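Grade the Log, Not the Demo
by Shayne Dunstan

The spring showcase at Zustelbridge gives 69 percent of its points to a live run. A team gets 8 minutes, one table and a task card, and the judges score what they see. I have coached a student manipulation club through two of these showcases, and I think the weighting is wrong.

A live run measures one trial. A policy that succeeds half the time has an even chance of looking perfect, and a policy that succeeds nine times in ten can still drop its only attempt. Students learn this quickly and respond sensibly. They stop working on the general case and start tuning for the table in the judging hall. Last year one of our own groups spent most of April matching the height of a lamp.

The work that decides whether a manipulation project is any good happens earlier, in the demonstrations. Our club collects them by hand, with hand-held grippers, in ordinary rooms. A student picks a container, packs it or unpacks it, resets, and does it again. The target this year was 200 accepted demonstrations per task, and acceptance is strict. If the grasp slips and is corrected, the episode goes into a separate folder. If the reset was skipped, it is thrown out.

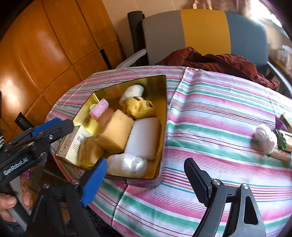 Soft goods are the hardest category we assign, and I would make them compulsory. A rigid block has one shape. A rolled cloth has as many shapes as there are people to roll it, and it changes again when the fingers close. Students who have only handled blocks tend to write a single grasp width into their code and leave it there. One session with fabric usually removes the habit.

Mireille Qudah, who runs the club at Nzioka, disagrees with me. Her argument is that a live run is the only part of the contest the students' families can follow, and that a club with no audience loses its room and its budget. She also points out that logs can be padded. Both points are fair. I would keep the run and cut it to a quarter of the score.

The rest should go to the record: the episode list, the rejected folder, the notes on what was changed between sessions, and a short test on objects chosen by the judges from a closed box. Padding is easy to catch — pull ten episodes at random and play them back with the student in the room. It takes less time than setting up the judging tables.

The usual objection is cost. Reviewing a team's data properly needs two judges and an afternoon. The showcase already spends 2000 dollars on staging and lights. I would move half of that to reviewer time and let the teams run under whatever ceiling lights the hall has.

The rules for next year are open for comment until May 10, 2023. Coaches who agree should write in, and should attach a rejected folder of their own.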